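How to Teach Two Arms to Pick Up Bottles: Notes for New Club Members

Posted in Workshop Notes, July intake

If you've just joined, you have probably been told the bottle task is the easy one. I was told the same thing. It is the task everyone starts on, and you will be sick of it by the end of your second session, and then you'll get quite possessive about it.

The goal is simple enough to fit on a sticky note: bottles on the floor go in the bin, using both arms, with a person driving. We record the driving, and later the recordings get used to train a model that does the driving for us, more or less. What follows is how to run a session from start to finish without getting a message from Yevdokiia, who looks after the recordings and has a folder for the bad ones.

What you need

The two-arm station, switched on, with both arms parked.
A bag of clean empties from the crate. Caps on.
A fresh bin liner.
The Clena logging program, open on the bench computer.
A second person. You can drive alone but you can't drive alone and reset alone, and you will be slow and grumpy by lunch.

Step 1: Set up the floor

Put the liner in the bin and fold a decent cuff over the rim. A mean little cuff slides down into the bin after a few bottles, and then you're fishing it out by hand with the session paused.

Stand the bin against the back wall. Bring the potted plants in if they're on the plan for the day. They're for variety, and also so you learn to steer around something. If you flatten a flower, fluff it back up and note it in the log.

Now the bottles. Tip them out, then move them about until the layout looks like an accident. New members always lay bottles out like cutlery. We had a whole afternoon of recordings from our first term in which every single bottle pointed at the bin, and the model we trained on it, a thing we called Jestero, went to pieces the moment one was sideways. Mix labels and bare plastic, big and small, and let a couple sit close enough together to be annoying.

Step 2: Wake the arms

Start the left arm first, then the right. Wait for each one to finish its little stretch. Keep your hands outside the rail while this happens, and yes, that includes the hand holding the bottle you forgot to put down.

Check all the camera windows in Clena. You want the overview and a view from each wrist. If one of them is frozen, close it and reopen it before you record anything. A frozen wrist view is easy to miss because, until you move, they all look frozen.

Step 3: Pick a side and stick to it

The left arm takes the left half and the right arm takes the right half. Anything down the middle belongs to whichever arm is closer. Only one arm goes to the bin at a time. The other one can hover, line up on its next bottle, or just wait.

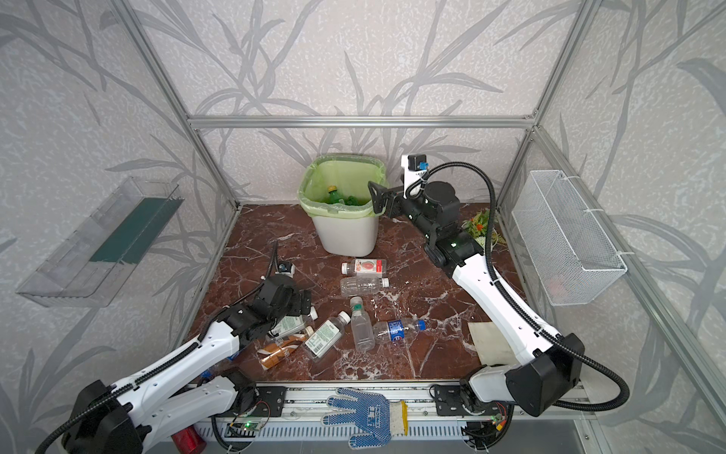

The waiting is what people struggle with. You have two controllers, you feel you ought to be doing something with both of them, and so you drive both arms at the bin and they meet over it like two people reaching for the last timbit. The software will stop them before any damage is done, but the take is finished and you're resetting.

If you do get a stop, leave the controllers alone. Say "stopped" out loud so your partner knows, press the grey key, and bring the arms home one after the other. Don't try to wriggle out of it. Fermín Valdebenito once spent the better part of an evening wriggling out of it, and the arms ended up in a pose we still do impressions of.

Step 4: The grasp

Come down slowly, fingers open, one finger each side of the body of the bottle. Aim for the middle. If you grab near the cap, the bottle swings, and a swinging bottle will find the rim of the bin every time.

Line up using the wrist view and use the overview to judge height. Trying to do it all from the wrist view is a classic beginner mistake. You can see the label beautifully and have no idea how far you are off the floor. Tap the floor gently if you have to. Then close the fingers until the plastic just gives. Soft bottles crumple if you squeeze properly, and a crumpled one doesn't go back in the crate, so you have also used up one of our empties.

Smooth bottles like to roll. When one gets away from you, don't chase it. Lift, let it settle, line up again. A second try is perfectly good data. Chasing a bottle across the floor for a full minute is also data, I suppose, but of a kind we've got plenty of.

Step 5: The drop

Lift straight up until you're well clear of the rim, then travel. Over the bin, pause for a beat, open the fingers, go straight back up. The pause matters more than it looks. Without it, the bottle leaves with whatever speed the arm had and you're playing basketball.

Step 6: End the take

When the floor is clear, park both arms and press stop in Clena. Give the take a mark from the menu: clean, recovered, or scrap. Be fair. "Recovered" means something went wrong and you fixed it with the arms. If a human hand came over the rail, it's scrap, even if the hand was very quick about it.

Then swap seats. Eight takes is a good stretch for one driver. After that your thumbs get lazy and you stop noticing.

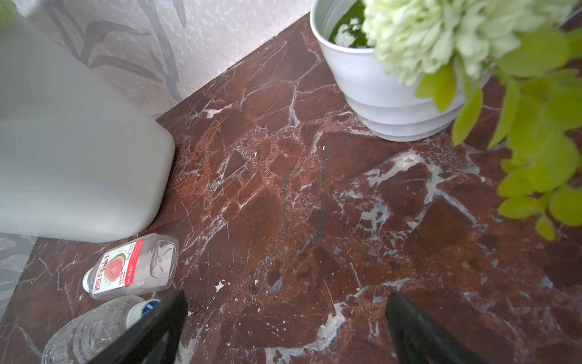
Do the jugs go in the bin as well?
Leave them where they are unless the session sheet lists them, as most sheets only ask for the bottles you can pick up with one hand.

A few other things people get stuck on

The arm feels laggy. Check whether somebody is copying files off the bench computer. Somebody usually is. Ask them to wait.

The fingers close but the bottle slips. Wipe the fingertips with the dry cloth. If that doesn't help, check that your grip setting hasn't been left on the one for the sponge task, which is far too gentle for anything that isn't a sponge.

The bottle is right up against the wall. Nudge it out with the side of one finger, gently, then pick it up as normal. It counts as a clean take if you did it in one go. Two nudges is recovered. We argued over that rule for longer than I'd like to admit.

Something tall is in the way. Go around it, even when over looks faster. The wrist sticks out more than you expect, and you can't see your own elbow from the wrist view.

The liner has ridden up. Pause, park, fix it by hand, start a new take.

Step 7: Change the layout and go again

Don't rebuild the same floor. Shift the bin a little, turn a plant, put bottles where there weren't any last time. Keep at least one awkward one near something you'd rather not bump. We want the recordings to cover the places where people hesitate, and you only hesitate if there's something worth hesitating over.

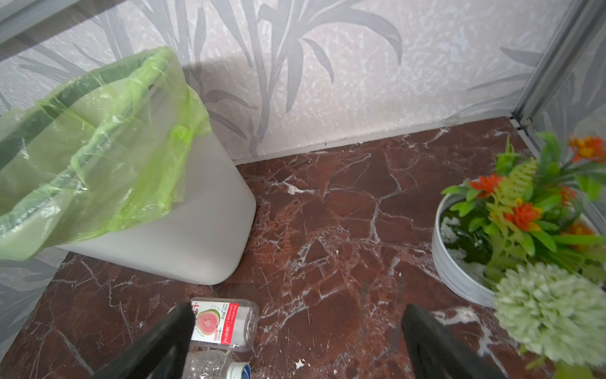 Right next to the bin and still not a free one.

Those are the takes where you learn to drive, by the way. Short distance, not much room for the fingers, and a strong temptation to shove the bottle along and hope. Approach from the open side, keep your wrist turned away from whatever is standing nearby, and take as long as you like. There's no prize for speed at this stage. There was one, briefly, and we scrapped it along with most of that week's takes.

Where it all goes

Our target for the term is 3000 takes across all tasks. When I last looked, the bottle task had 506 marked clean, and Yevdokiia had thrown out a fair few that their drivers considered masterpieces. If yours gets moved to scrap, open it and watch it back before you go and complain. I've done it in the other order and don't recommend it.

Once the bottle set is big enough, Fermín will train the next model, which is called Werkoneck for reasons he hasn't shared. It gets five tries in front of everybody on demo night. Bring snacks, and please take your own bottles home afterwards.

Packing up

Park both arms, left then right. Power off at the station, then at the wall. Bottles back in the crate with their caps on. Close Clena properly and wait for the upload bar to finish, even if your ride is outside. Write your initials on the session sheet, along with anything that squeaked.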